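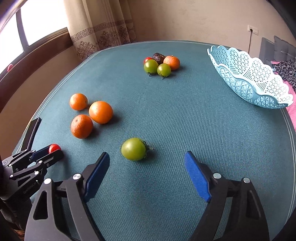 Do we need another loyalty card?

Plitwood shoppers will have had the leaflet by now. From October, the indoor market, the car park on Kendness Road and most of the shops in the arcade are meant to share one card, run by a firm called Onberg. Spend money, collect points, get money off. The leaflet says 4000 cards will be printed for the first round, and there is a cheerful drawing of a purse on the front.

We have been here before. The Sison stamp book lasted 3 winters and ended with a drawer full of half-filled books in a lot of kitchens, ours included. The leaflet doesn't say what became of those stamps, or whether the new points run out in the same way. It does say, in very small print, that points "may be adjusted from time to time". We can guess in which direction.

Then there is the sum itself. A point is worth a penny, and you earn one for every pound. Somebody spending £52 a week on food would wait two weeks to get just over a pound back – and would hand over a full list of what they bought in return. Onberg will presumably find that list useful. Whether the stallholders will is harder to say, as they pay a fee to join and the leaflet is silent on how much. 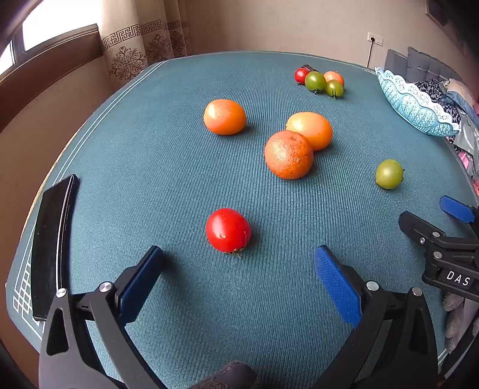 Red and orange tomatoes on a teal cloth.

Prices on the stalls are already fair, and most traders will knock a bit off at the end of the day if you ask. That needs no card. If the arcade wants more people through the doors, mending the roof at the Kendness Road end would be a decent start.

Comments on the plan can be left at the market office until the end of the month.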